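27 Dec 2023

I said I would write up the money side of the Skillwood work before the new year, so this is that. If you came for the folding itself, there is an older post on it and there will be another one in May when the next round is planned.

Short version for anyone new: we record people doing small household jobs with a pair of hand-held grippers, so that a robot arm can later be taught from the recordings. The person wears a camera on the head and each gripper has its own camera. No robot is needed on the day. You need the grippers, the cameras, something to record on, and a room that looks like a room people live in.

The total budget for this round was £3000. It has to cover equipment and travel but not our time, and anything left over rolls into the next round. I had a spreadsheet in the summer that was wrong in most of its rows, and I've kept it because the mistakes are more useful to me than the final version.

The grippers were the first thing we bought and the thing I thought about longest. I had quotes from Besus for a ready-made pair and a price from a local print shop for making our own from open files. The printed route looked much cheaper until I added bearings, screws, springs, finger pads and the evenings. Besus came to £900 for the pair with mounts fitted, and we paid it. Smaranda Olteanu had built a set from files before and her advice was to buy them this time.

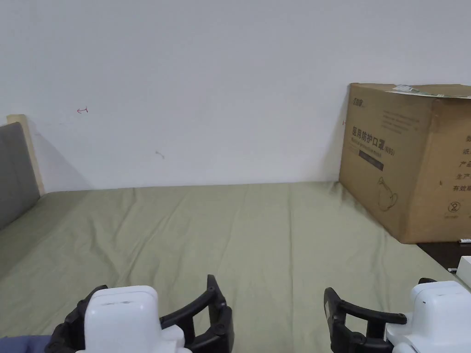

## What the £900 bought

Two grippers, one for each hand, plus a spare set of finger pads and a small tool kit. The box also had a printed sheet with the pad part numbers, which I have now photographed because I lost the first one.

The pads are the part to budget for. Cloth is hard on them. A gripper that picks up plastic cups all day will barely show it, but bed linen and cotton pull at the edges of the pad where it is glued. I had put pads down as a one-off. They should be in the running costs, and for next year they are.

I'd also put money aside for a second pair of grippers as backup. We didn't buy it. A backup pair sitting in a case for months is a lot of money doing nothing, and the failures we've had so far were a loose screw and a cable. The money went into a box of cables and a proper set of drivers instead. If a whole gripper goes, we lose the sessions booked until a new one comes. I've accepted that risk for this round. I wouldn't accept it if we were paying for rooms.

Weight matters more than I'd allowed for. When you compare two grippers on a website you look at the opening width and the price. After a morning of folding, the people using them talk about their wrists. Ask for the weight with the camera mounted, and ask where the weight sits. One of the models I nearly bought had a good figure on paper and carried most of it at the front.

## Cameras

The wrist cameras are wide-angle and they see far more than the job. Before a session I used to think of the work area as the bit of bed under the hands. On the recordings you get the wall, the storage in the corner and whoever is sitting nearby.

That has a cost. Everyone who might be in the room signs the consent form, whether they are holding the grippers or not, and somebody has to go through the files and check for faces, post and family photographs. I had nothing in the first budget for checking. Maricica Pîrvu does it now and it takes longer than the recording. If you are planning something similar, put the checking in as its own line and be generous with it.

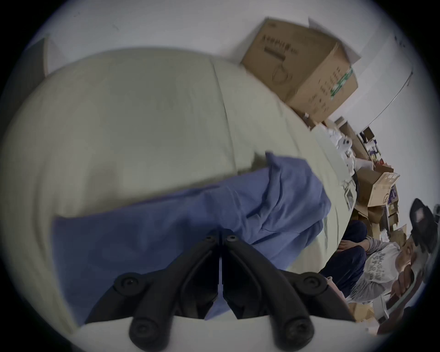

The cameras themselves are Trolard units, bought second-hand from Gilmar Toledo when his group moved to something newer. He sold us a set with cases and chargers at a fair price. Second-hand was fine for the wrists. For the head camera I would buy new next time, because the strap and the clip take most of the wear and those were the tired parts. We replaced the strap in the first week.

Things I forgot to cost for the cameras:

- memory cards, and a second lot of memory cards so that one can be copied while the other is in use
- a charger that does more than two batteries at once
- lens cloths
- a hard case that fits in the overhead rack on a train
- a calibration board that doesn't bend (the first was paper glued to card, and it curled)

None of these is expensive alone. Together they ate the whole contingency line, and I hadn't bought anything I would call unexpected.

Frame timing is the other point. The cameras need to agree with each other on what time it is. You can pay for hardware that does this properly, or you can do something visible at the start of each take and line it up later. We do the second. It is free in the budget and costs Maricica time, so it isn't really free, and I've moved it to the list of things to pay for when there is more money.

## Software and storage

We use Nina for the logging. It keeps the camera files and the gripper readings together under one session name and complains if one is missing. There is a paid tier and we're on it. I tried for a fortnight to do the same with folders and a naming rule, and by the end of the fortnight there were three naming rules.

Storage is where I was furthest out. I worked out the size of one take, multiplied it, and bought a drive. I had left out the second copy. We keep two drives, one with me and one with Prapai Srithong, and they're swapped when we meet. If your funder asks where the data lives, you'll want an answer ready, and "on a drive in my kitchen" didn't go down well.

## Rooms

We planned 26 sessions, all in ordinary bedrooms belonging to people we know. I looked at renting a studio and dressing it with furniture. The rent alone would have gone through the budget, and the recordings would have looked like a studio with a bed in it.

Real bedrooms are cheaper and they come with real bedroom things. There are marks on the walls, and there are boxes left on beds. I asked people to tidy less, because what we want is the kind of place the arm will have to work in. We clear enough space for hands and cloth and leave the rest.

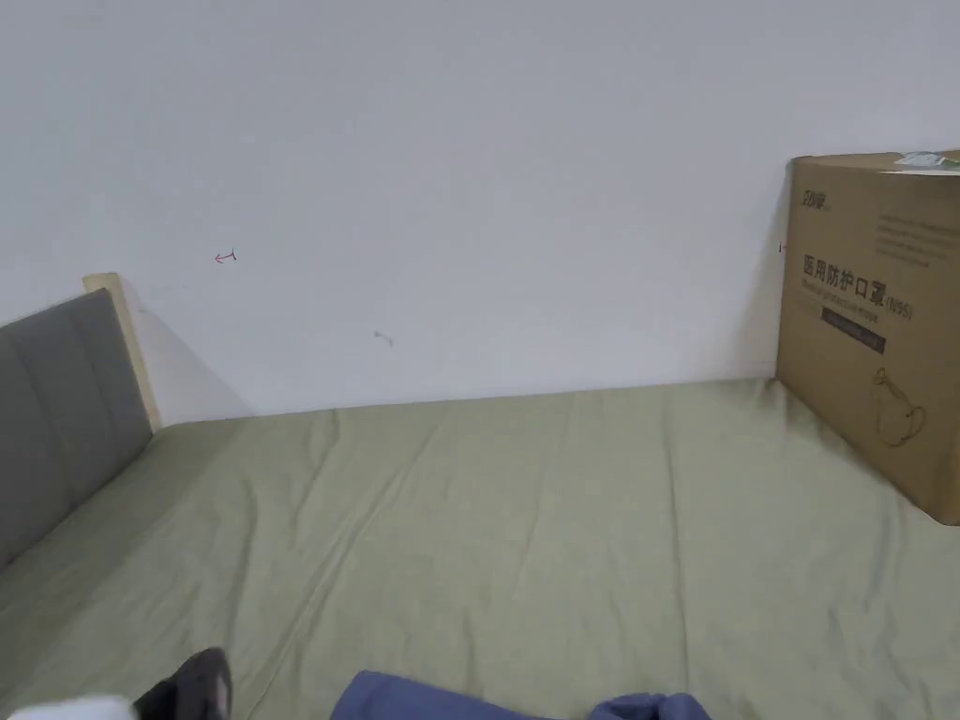

*Head camera view of the bed, with the mask box at the back against the wall.*

What we do pay for is travel, lunch and a thank-you for whoever lends the room. I put the thank-you in as a fixed sum per session so that I don't have to decide on the spot. It saves awkward talk at the door.

Lighting got a small line and I'm glad it was small. I'd priced two panels on stands. We bought one, and used it on dark afternoons only. Even light on a plain wall is easy to get in most rooms if you draw the curtains back and keep the lamp off the lens.

The cloths cost almost nothing, but buy them on purpose. Our first lot was whatever I had at home and half of it was white, which is no help on a pale sheet. A blue cloth on a green sheet is easy to pick out, for a person going through files as well as for a model. I'd like a wider mix next year – patterned things, thicker towels, something slippery – and I've given that its own line too. 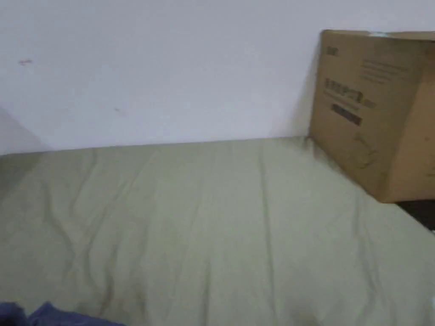 *Same bed, later row in the sheet: box on the right, blue fabric in the bottom left corner.*

## What I'd change for May

Safta Marinescu is taking over the bookings, which leaves me with purchasing and the drives. We went through the list together over the holiday and these are the changes so far.

Pads move to running costs. The head camera is bought new. Checking gets a proper share of the money before any new hardware does. The travel line goes up, as we want some rooms outside town. I'd like a third battery for each camera, and Safta would like a trolley with decent wheels. She carries the cases, so I expect the trolley will win.

I'm also going to order earlier. Besus quoted us 4 weeks for delivery and kept to it, but I had booked the first sessions as if the parcel would come the next morning. Two people had to be moved. Parts for the mounts came separately and I hadn't read that far down the order confirmation.

One question I've had by email is whether it would be better to save up and buy an arm straight away. For us, no. An arm needs a fixed place to stand, someone who can maintain it and a good deal more insurance, and we have none of those yet. The grippers go in a bag. We'll need time on an arm eventually to test what the recordings are good for, and I've asked two groups what they would charge by the day. I have one reply so far. I'll add it here when I have the other.

The cleaned-up spreadsheet is available if you write to me. Please say which country you're buying in, as I have the VAT on a separate tab and it confuses people.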